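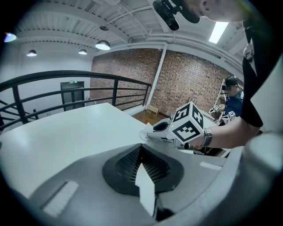 Handheld Gripper Operator, Fault Reproduction (fixed term)
Homport, Manipulation Data Group
Posted 7 February 2023

In December a batch of 3936 recorded demonstrations failed review. In 1872 of them the recorded gripper position drifted from the true position during the approach to the table. A policy trained on the batch before review drove an arm into a work surface at full closing speed. There were no injuries. One finger mount broke, and the cell was shut down for inspection.

The cause has not been confirmed. The two candidates are loss of marker tracking when the operator's forearm blocks the view, and a clock offset between the gripper and the head-worn unit. We are hiring 3 operators to repeat the original tasks under controlled conditions until the fault can be produced on demand.

Duties
Perform short pick-and-place tasks at a table with a handheld gripper while wearing a head-mounted device.
Run the start-of-shift calibration and log the result.
Stop and report any dropped tracking, late trigger response or loose finger. Do not restart a session after a fault until the log has been saved.
Write a brief note for each failed take.

Requirements
Able to stand for two hours at a time, with breaks.
Steady hands and normal or corrected vision.
Clear written English. Prior robotics work is useful but not required.

Operators do not enter the robot cell. Replay on the arm is done by staff only.

The contract ends when 1000 valid takes have been accepted. Part-time shifts are available. Apply in writing to Gilles Lecomte, Test Lead, and state your available hours and earliest start date.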